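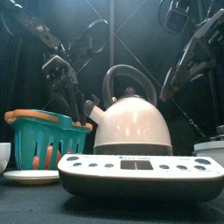 租房车这件事，我看了两个多星期的广告，越看越不信。几乎每一家都说自己"设施齐全""拎包即走""价格已含一切"。齐全到什么程度呢？就上图这么一台白色电磁炉，后头搁一只圆顶白壶，到了文案里大概就能叫"全配移动厨房"。至于锅、刀、砧板、能不能在野外插上电，那是另一页的事，字号跟那排圆按钮底下的标签差不多大。

---

先说背景。十一月，两个人，十三天，从 Tovside 取车，往北开到 Murlow，再原路回来还车。要求很低：能睡、有暖气、轮胎是适合冬天的。我不要车顶天窗看星星，十一月的 Murlow 没有星星可看，当地人自己都这么说。

---

Menska 的首页报价很漂亮，漂亮到我截了图。点进去，选日期，价格变了一次。选取车时间，又变了一次。选"驾驶人年龄"，没变，我还挺感动。最后一页的总额是 3,737 欧。

首页那个数字我就不写了，写出来像我在造谣。

---

有人会说，首页不是写了"起"字吗。写了，浅灰色，在白底上。

我对"起"字没有偏见。我只想见一见真正付过"起"字那个价钱的人。什么日子，租几天，开的哪辆车。真有这样的人请留言，我是认真在问。

---

拆一下差价都去哪儿了。

- 准备费：洗车、加水、装气罐
- 床品
- 厨具包
- 露营桌椅
- 第二驾驶人
- 冬季套件
- 里程

"准备费"是必选项。一项必选的费用为什么不在车价里，我问了客服，得到的回答是"这样更透明"。

---

里程值得单独发一条。

广告页写的是"含里程"。条款里写的是全程含 400 公里，超出部分按公里计费。我要开十三天。四百公里除以十三天，差不多就是每天从营地开去超市买个菜再开回来。

"含里程"三个字没撒谎，确实含了一些里程。

---

想要不限里程也行，在"升级"那一栏里。我把升级勾上又取消，来回好几次，想看总价跳多少。网页后来弹出一个框，问我是不是需要帮助。

需要，但是不是它以为的那种。

---

然后是冬季套件。我以为是防滑链、冬季胎、雪铲之类。点开说明："为您的冬日旅程增添温暖与安心。"下面配一张篝火图。

没有清单。我写信去问轮胎是什么轮胎，第一封回信祝我旅途愉快，第二封回信附了同一个链接。第三封换了个人，叫 Kyriaki Koutsoukos，她说会去问车队。

---

公道话要讲：Kyriaki 是整个过程里唯一一个正面回答问题的人。隔天她回信说，车上本来就装冬季胎，套件里是防滑链、一把刮冰器和一条加厚的被子。

所以如果我不问，我会以为冬季胎要另外加钱。页面写成那样，很难说是疏忽。也可能就是疏忽。反正疏忽的方向从来都是同一个方向。

---

保险。来了。

基础保险含在租金里，自付额高得吓人。要降自付额，可以买他们合作的 Perron 保障，分三档，名字分别叫"安心""更安心""全安心"。

我看到"更安心"的时候已经不太安心了。

---

把"全安心"的除外条款从头到尾读了一遍。十三条，刚好跟我的天数一样，每天可以温习一条。

挑几条给大家看看（我自己的转述，不是原文）：

- 车顶损坏不赔
- 底盘损坏不赔
- 加错油、加错水不赔
- 车内设备因"使用不当"损坏不赔
- 倒车时没有人在车外指挥的，不赔

---

最后这条我想了很久。

倒车时没有人在车外指挥。也就是说，一个人租车，根本没办法合规地倒车。两个人租车，每次倒车都得有一个人下来站在雨里。而这件事事后怎么证明？我总不能每次倒车都录像。

我把这个问题发给了客服，目前还没有回音。

---

房车最容易蹭的就是车顶、底盘和车尾。把这三处都拿掉，剩下的"全"是哪里的全？侧面？

有评论说风挡玻璃是保的。好，谢谢，侧面和风挡。

---

补一段朋友的经历，征得他同意了。Ghislain Wong 去年租过一辆，同级别，也是 Tovside 取车。还车时对方拿手电照着看，在后保险杠找到一道划痕。他翻出取车时自己拍的照片，同一道划痕，好好地在那里。

对方说：照片里的看起来浅一点。

---

后来押金退了，拖了很久。Ghislain 的建议一共就几句，我照抄：

取车那天别急着走。绕车慢慢录一圈，蹲下去录底盘，让店员也入镜，让他出声说一句日期。水箱盖、排污口、遮阳篷都打开看看。灯光不好就开进加油站的棚子底下再录一遍。

他说店员会不耐烦，让他不耐烦。

---

再说"评价"。Menska 页面上的评价满屏五星。我按最新排序看，措辞都差不多："车况很好，员工友善，下次还会再来。"下次还会再来的人这么多，怎么没有一个写自己是第二次来的？

我不敢断言是假的。我只是把这些评价当作没有信息。

---

真正有用的是那些三星。三星的人通常没生气，也没被送优惠券，会老老实实写：暖气夜里会响；淋浴间的门关不严；副驾座椅转过来的时候要先把手刹放下，坡上千万别试；床板中间有条缝，高个子会卡在缝上。

这种话编不出来，也没人花钱买这种话。

---

有一条三星提到暖气，说用燃气的那一路没问题，用电的那一路只有在营地接了电才行。

我回头去查车型说明，只有一句"配备暖气系统"。于是又给 Kyriaki 写了封信。她确认了，跟那条评价说的一致。车里的插座也是这样，接了营地的电才通，停在路边过夜就只剩 USB 口。

所以在租车公司的图上看见任何带插头的东西，都先问一句：电从哪儿来？

---

顺着这个再问一句：十一月，沿途营地开不开？

Menska 的"推荐路线"上标了一串营地，图标可爱，小帐篷。我一个一个去查。有的过了秋天就关门，有的开门但是停水，有的网站打不开，电话通了，是一位老先生，说营地早就不做了，不过我要停一晚他也不介意。

这位老先生是整条推荐路线上最靠谱的信息。

---

我写了这么多，肯定有人问：那你干脆别租，住旅馆不就行了？

算过。小车加旅馆，比 3,737 便宜一截，晚上还有热水澡。但是 Murlow 往北那一段旅馆冬天基本歇业，我同伴又想在海边早起拍鸟。所以房车还是在考虑范围里，只是我得知道自己买的是什么。

---

也有人在回复里替行业说话，说拆开报价是为了让顾客"按需选择"。

我愿意信一半。床品自带，桌椅不要，这些拆出来我举双手赞成。准备费呢？气罐呢？我有什么需要，能让我选择租一辆没洗过、没水也没气的房车？

能取消的叫选项，不能取消的就是车价。这么简单的事不要跟我绕。

---

目前整理出来发给租车公司的问题，需要的自取，复制粘贴改个日期就能用：

1. 总价里哪些是我无论如何都要付的，请加在一起给我一个数
2. 含多少公里，超出怎么算，请写数字
3. 轮胎类型，请写明
4. 暖气在不接外电时能不能整夜开，一罐气大概撑几晚
5. 自付额多少，押金多少，各自什么时候退
6. 车顶、底盘、车尾保不保
7. 取车时间晚到怎么办，还车时间早到退不退
8. 厨具包里具体有什么

要求用邮件回复。电话里说的都很好听，挂了就没了。

---

第八个问题我收到的回答是"应有尽有"。追问以后变成：两只碗，两只盘，两套刀叉，一口平底锅。开瓶器没有。

至少是个答案了。我把"应有尽有"也一并存档。

---

另外一家小的，没有名字好提，院子里停着几辆旧车，网站丑得像没做完。报价单是一张表，一行一项，最底下一个总数，付的就是那个总数。里程不限，押金数目写在第一行。

我照样不信，下周过去看车。带手电。

---

看了几条新回复，统一回一下。

不是，我没有收那家小店的钱，所以连名字都没提。

是的，Menska 那边的订单我还没付款，页面上一直提示"仅剩最后一辆"。它从我第一次打开那天起就仅剩最后一辆，这辆车很能坚持。

问鸟的那位，私信你。

---

更新：Kyriaki 回了倒车那个问题。她说条款确实是这么写的，实际理赔时会"视情况而定"。我问能不能把什么情况怎么定写进邮件里，她说要转给 Perron。

Perron 的自动回复说，他们非常重视我的咨询。有下文我接着发在这串底下。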